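La pinza que no soltaba

30/01/2019 – por Si-woo Ok
Lectura: 2 min
6 comentarios

Escribo rápido, que tengo que volver al taller. Varios me habéis preguntado qué pasó con la pinza y prefiero contarlo una vez y ya.

Resumen: se quedó cerrada. Con mi dedo dentro. Nada roto, una uña morada y un susto bastante feo.

Estábamos con la tarea de las perchas – coger una percha fina de alambre, levantarla, dejarla otra vez en su sitio. Parece una tontería. El alambre es lo peor que hay para una pinza, se escurre, se gira, se mete detrás del dedo. Dong-hyun había subido la fuerza de cierre a 60 porque con 30 se le caía casi siempre. Lo apuntó en el cuaderno. Yo no miré el cuaderno.

Total, que la percha se enganchó, le di a abrir y nada. Le di otra vez. Nada. Y metí la mano para sacarla, que es justo lo que le digo a todo el mundo que no haga.
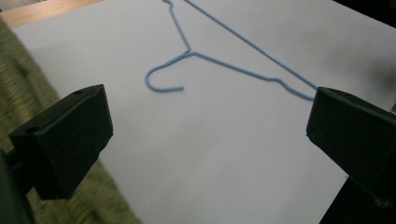 El controlador es un Baek de los antiguos. Cuando el motor pasa de cierta corriente se protege y deja de escuchar órdenes durante 500 milisegundos. Bien. Lo malo es que guarda la última orden en cola y al despertar la ejecuta. Y la última que había en cola no era abrir, era cerrar, de un reintento automático que puse yo en octubre y del que ni me acordaba. Así que abrió un pelín, metí el dedo, cerró.

Dong-hyun tiró del cable. Menos mal que estaba al lado. La seta de emergencia estaba montada pero cortaba solo el brazo, la pinza va con otra fuente. Eso es lo que de verdad me quita el sueño, mas que la uña.

Cambios desde ayer:

– la seta corta las dos fuentes, probado 6 veces
– fuera el reintento automático
– la cola se vacia al entrar en protección
– fuerza otra vez a 30, y si se cae la percha pues se cae
– para desenganchar, corriente fuera. Siempre. Yo también

Queda pendiente escribir a Beltton a ver si hay firmware nuevo para este modelo. En el foro de Mametti alguien contaba algo parecido pero sin detalles. Si alguien lo ha visto en la suya que me deje un comentario, sobre todo si usa dos fuentes separadas.

Sigo con las perchas mañana, con el dedo vendado y tecleando fatal.

Compartido 30 veces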